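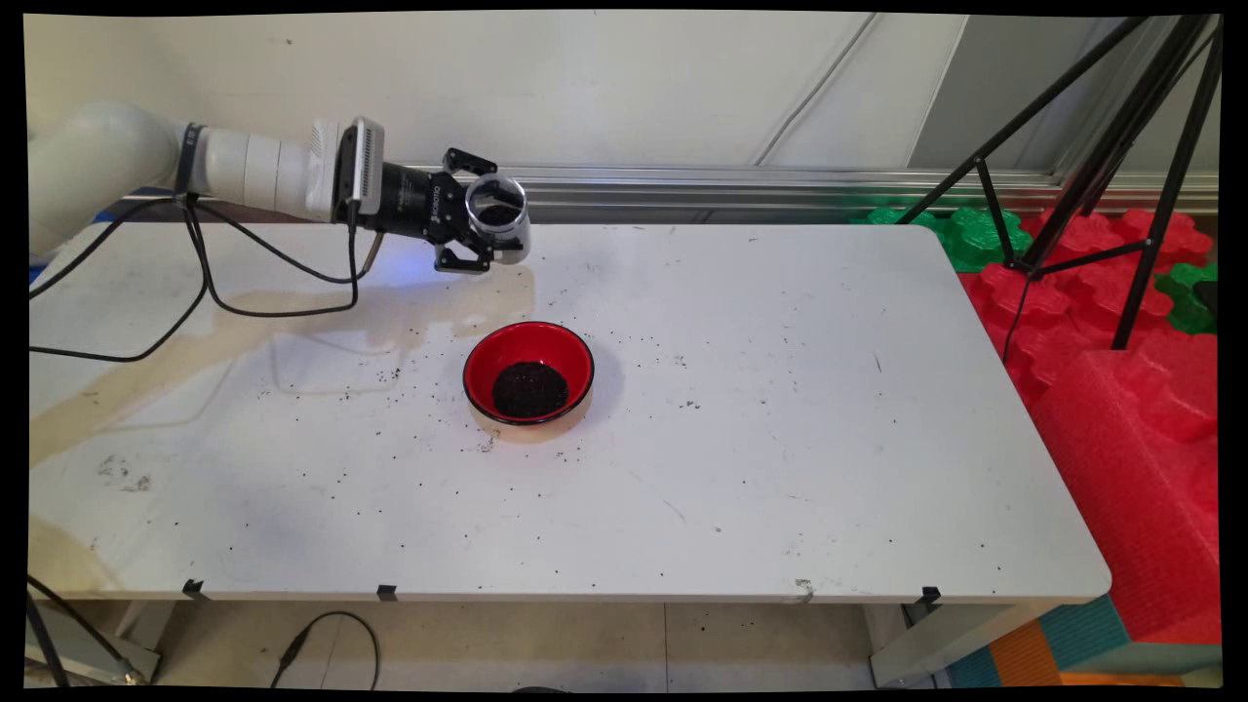
À quel moment faut-il refaire l'analyse de risques d'une cellule cobot ?
À chaque changement d'outil, de pièce ou de vitesse, même pour un essai court.

Chez Nedberg on garde une fiche par préhenseur : force de serrage, comportement en cas de coupure, objets admis. Le verre a sa propre ligne – effort limité, vitesse réduite.

Les câbles aussi sont dans la fiche. On vérifie le mou sur toute la course du bras, poignet compris.

Anum Mohmand a relu la version d'août, 9 pages. Elle demande qu'on date chaque modification – même les petites.

Prochain point : le nettoyage du plan de travail entre 2 séries.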